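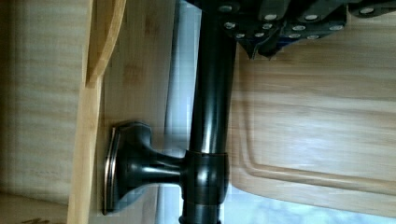
Fig. 8. Wrist camera view, faucet station, Dravach gripper fitted.

8. Comparing grippers at the faucet

Run this section once with the Dravach and once with the Paucar. Do both on the same day. Grippers tested on a Wednesday and a Friday have a way of producing two opinions and no data.

1. Seat the gripper on the wrist plate and tighten all the screws. Yes, all of them.

2. Open Trerkolero and load the profile for the fitted gripper. The software will happily accept the wrong one and wish you luck.

3. Jog the arm over the faucet until the gripper shows along the top of the wrist view, with the lever handle and its collar in clear sight below.

4. Set the approach speed to 220 and the grip force to 2. Leave the other sliders alone, however inviting they look.

5. Press Record, then Start. The arm should push the lever, pause and back off.

6. Save the run under the gripper's name. "Test final new" is already taken, several times over.

Note: Dark, glossy bronze is hard on the camera. If tracking slides off the handle and settles on the bamboo cutting board, lower the exposure one step and repeat from step 3.

Caution: Keep your hands off the lever while the arm is live. The arm doesn't do turns.

Error 987 means the camera cable is loose. The Stultville office will ask if you have checked it, so check it before you call.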